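¿De verdad hay una forma correcta de doblar una camiseta?

Seguro que alguna vez te han dicho que tu camiseta está mal doblada. Puede que te la hayan devuelto hecha una bola, con cara seria, y te hayan pedido que empieces otra vez. Y puede que tú hayas pensado: ¿y quién decide eso?

Es una buena pregunta. En esta página vamos a desconfiar un poco de las cosas que los mayores repiten sobre doblar la ropa. Algunas son ciertas. Otras no tanto.

Primera sospecha: «Si no la doblas, se arruga»

Esto es verdad a medias. Una camiseta de algodón está hecha de hilos, y los hilos están hechos de fibras muy finas. Cuando aplastas la tela durante mucho tiempo, las fibras se quedan torcidas en esa postura. Si además la tela está un poco húmeda, se tuercen con más facilidad, y al secarse se quedan así. A eso lo llamamos arruga.

Ahora bien, un doblez también aplasta la tela. Mira una camiseta que haya pasado meses en el fondo de un cajón: tiene unas rayas muy rectas justo por donde estaba doblada. ¡Son arrugas! Lo que pasa es que son arrugas ordenadas y nos molestan menos. Así que doblar no elimina las arrugas. Las pone donde queremos.

¿Y colgarla en una percha? Funciona bastante bien, aunque las perchas estrechas pueden dejar dos bultitos en los hombros. Con los jerséis gordos pasa más, porque pesan y se estiran hacia abajo.

Segunda sospecha: «Hay que doblarla en dos segundos»

Quizá hayas visto el truco del pellizco: se agarra la camiseta por dos puntos, se cruzan los brazos, se sacude y ya está. Los que lo enseñan dicen que se tarda 2 segundos. Nosotros lo probamos con un cronómetro. Réjean Lévesque, que escribe conmigo estas páginas, tardó 47 segundos la primera vez, y le quedó una manga fuera. Yo tardé 46 y me sentí muy orgulloso, hasta que vi que la había doblado del revés.

El truco existe y hay gente a la que le sale rápido. Pero en esos dos segundos no se cuenta el rato de extender la camiseta, alisarla y buscar los puntos del pellizco. Cuando alguien te dé un número tan pequeño, pregunta siempre desde cuándo empezó a contar.

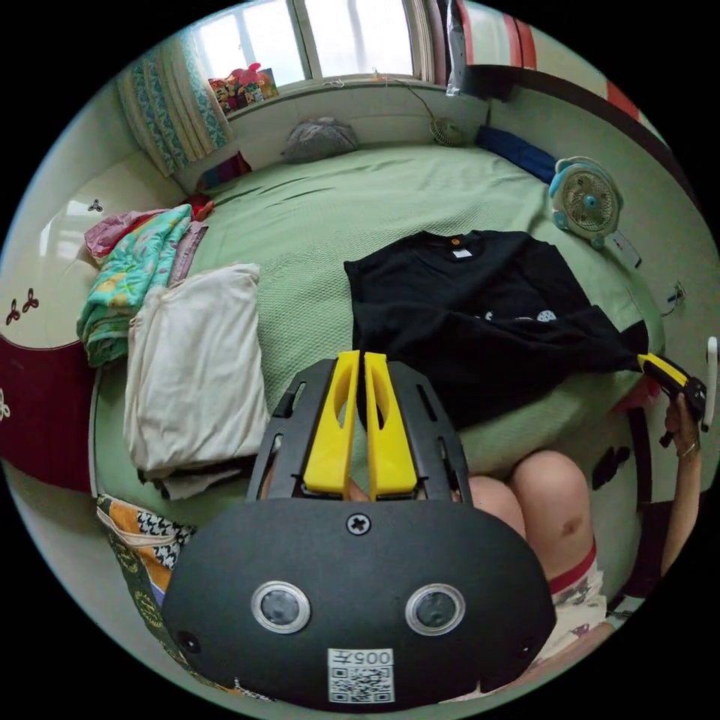

Tercera sospecha: «Da igual dónde la dobles». Esto lo dicen los que tienen prisa, y aquí nos ponemos del lado de los que van despacio. Para doblar una camiseta hace falta una superficie más grande que ella, porque si una parte cuelga, su peso tira del resto y todo se tuerce. La cama suele servir, aunque no es perfecta: es blanda, y si la colcha hace pliegues, como esa de color verde pálido, no siempre es fácil saber qué bulto es de la colcha y cuál es de la camiseta. Fíjate en que la camiseta negra está bien extendida, con el cuello en un extremo. Así se empieza. También puedes estirar el borde de abajo con un tironcito, con los dedos o con una pinza, para que la tela quede lisa. Una mesa es más firme, pero antes comprueba que no haya migas ni mermelada.

Cuarta sospecha: «La etiqueta no sirve para nada»

Todos hemos querido arrancar una etiqueta que picaba. Sin embargo, mientras doblas es una pista muy útil. En muchas camisetas está cosida por dentro, en la parte de atrás del cuello. Si la encuentras, ya sabes qué lado es la espalda. Cuidado, que no siempre funciona: hay camisetas que llevan la etiqueta en un costado, y otras que no llevan ninguna y tienen las letras impresas en la tela. En ese caso mira el cuello. Casi siempre, el lado que baja más es el de delante.

Un método normal y corriente

No prometemos que sea el mejor del mundo. Es el que mejor nos ha salido a nosotros.

Extiende la camiseta con la parte de delante hacia abajo.

Pasa las manos desde el centro hacia los lados, para alisarla.

Lleva un lado hacia el centro, con manga y todo. Si la manga sobresale, dóblala hacia atrás.

Haz lo mismo con el otro lado. Te quedará un rectángulo largo.

Sube el borde de abajo hasta la mitad y luego dobla otra vez hacia el cuello.

Dale la vuelta.

¿Te ha quedado torcida? Tampoco es grave. Una camiseta un poco torcida abriga lo mismo que una perfecta.

Quinta sospecha: «Así cabe el doble»

Hay quien dobla las camisetas muy pequeñas y las pone de pie en el cajón, como si fueran libros. Dicen que cabe el doble. No nos lo creemos del todo. La tela ocupa lo que ocupa, y lo único que puedes quitarle es el aire que hay entre medias. Si antes lo guardabas todo hecho bolas, notarás mucho el cambio. Si ya doblabas en montones, notarás poco. Lo que sí se gana es que ves todas las camisetas a la vez — y no tienes que deshacer el montón para sacar la de abajo.

Haz la prueba en casa

Necesitas dos camisetas de algodón parecidas, limpias y secas, y permiso para usarlas. Dobla una con calma y haz una bola con la otra. Guárdalas en el mismo cajón, sin nada encima, y déjalas toda la noche. Por la mañana, extiéndelas y compáralas. Después póntelas un rato, primero una y luego la otra, y vuelve a mirar. ¿Se siguen viendo las mismas arrugas?

Apunta lo que veas, aunque no coincida con lo que hemos escrito. Si te sale otra cosa, repite la prueba antes de darnos la razón o quitárnosla.

Texto: Byung-chul Na y Réjean Lévesque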